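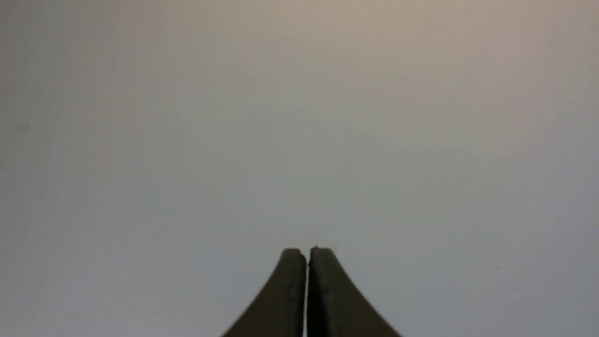 Rernia Duker - Teaching Kit for Single-Arm Manipulation

The Duker kit records demonstrations on a robot arm and turns them into training episodes. An operator either guides the arm by hand or drives it from a remote leader handle. Both methods write the same file format, so sessions of either type can be mixed in one training set.

The kit is sold without an arm. It mounts to most six- and seven-axis arms with a standard tool flange. Check the compatibility sheet before ordering, as arms with a locked controller can be used in remote mode only.

What is in the box

Leader handle with trigger and 200 cm cable
Wrist camera with bracket
Head camera with clamp
Two-finger parallel gripper, black
Foot switch
Recording unit, 24 V supply
Cable ties and strain-relief straps

Hand guiding

Hold the foot switch down and the arm goes into free-drive. Payload compensation is set during calibration and has to be repeated if the gripper or camera bracket is changed. Release the switch and the arm holds position. The gripper is opened and closed with the two buttons on the flange ring.

Hand guiding suits slow tasks with few contacts. Its main drawback is that the operator's hands and sleeves show up in the head camera. Those episodes can be masked in the Nogueira software, or replayed without the operator and recorded a second time.

Remote control

The leader handle sends position and trigger state to the recording unit at 100 Hz. Motion scaling is adjustable. We recommend reduced scaling for new operators and for anything that ends with a release over a narrow target. The trigger is proportional, so the fingers can be stopped just short of closing.

Most customers start with pick-and-place of light objects between two containers: play food, a cloth bag and a shallow dish are enough for a first data set.
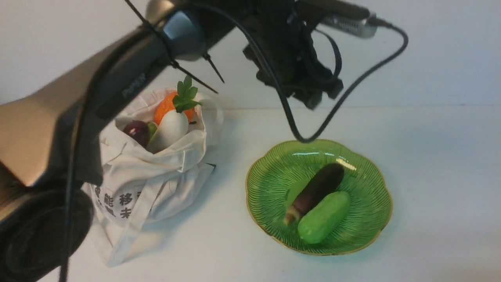 Soft containers take more practice than rigid ones. A bag opening changes shape when the fingers touch it, and a straight approach from above is usually easier to repeat than one from the side. Vary the starting layout between episodes. Keep the start pose of the arm the same.

Cameras and cabling

The wrist camera looks along the fingers, and both fingertips should be in view at all times. Focus is fixed. Route the camera cable with a loop long enough for full wrist rotation, then run the wrist through its limits at low speed before recording. A loop that is too long can touch objects on the table - shorten it at the first strap.

A plain tabletop and even lighting make the first sessions easier to review. They are not required.

Software

Nogueira runs on the recording unit and is opened in a browser. Each episode holds joint angles, gripper opening, both camera streams and a text label. Bad episodes can be discarded from the foot switch with a double press. Export formats are listed in the manual, section 13.

Options

Second leader handle for two-arm setups
Soft fingertip pads
Estemura table mount, for benches without threaded inserts

Ordering

Units ordered by Wednesday ship the following week. State the arm model and flange pattern on the order form. Spare fingers are supplied in pairs only. The Estemura mount ships separately.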